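3.2 Letter form and early reading in shared settings

The survey reached families in three districts, Grumine, Escombe and Orura, and was concerned with how children between three and six years of age first meet the letters of the alphabet outside school. Earlier work in the field has tended to treat the printed page as the main source. Our returns suggest a wider range. Parents named cereal packets, bus fronts, fridge magnets and bath toys well before they named books, and in Escombe the bath was mentioned more often than the bedtime story.

A recurring difficulty concerns the lowercase "a". The form with a hook over the bowl is usual in print, while the form without a hook is the one most often taught for handwriting. A child may therefore know one and fail to name the other. Loose letters cut from foam commonly follow the printed form (Figure 4), and several parents reported that a child who could write the letter did not recognise the toy.

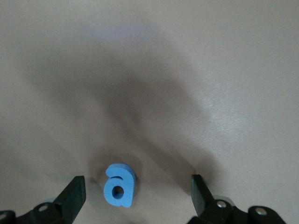
Figure 4. Lowercase "a" in blue foam, with hook and bowl.

Interviews were carried out in the home, in the language chosen by the parent, and lasted 14 minutes on average. Parents were asked to recall the first letter their child had named without help. Most gave the initial of the child's own name, which agrees with the view put forward by Tse in the pilot report. Where the initial was a vowel, parents were more likely to recall confusion between the two printed shapes, although the numbers in Orura were too small to support a separate finding.

Mealtimes were treated as a second setting. Families who ate together at a table reported more talk about words and sounds than families who ate at different times, even where the number of books in the home was much the same. The talk was seldom planned. It arose from labels, from the names of foods and from older children reading aloud. 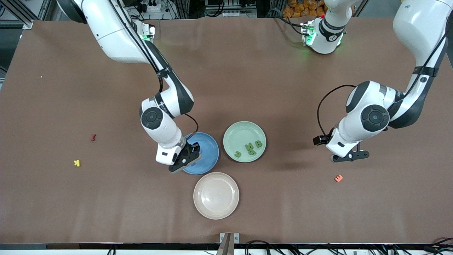
Early Language and Literacy Group, Sharifi Institute
Corresponding author: Tzu-hsuan Tse

These findings should be read with some care. The sample of about 3,000 households was drawn from clinic lists, and families who had moved in the previous year are likely to be missing from it. Recall is also uneven. Parents of first children gave fuller accounts than parents of third or fourth children, and the difference remained after age was taken into account. Section 3.3 sets out the results for children who were learning two scripts at once.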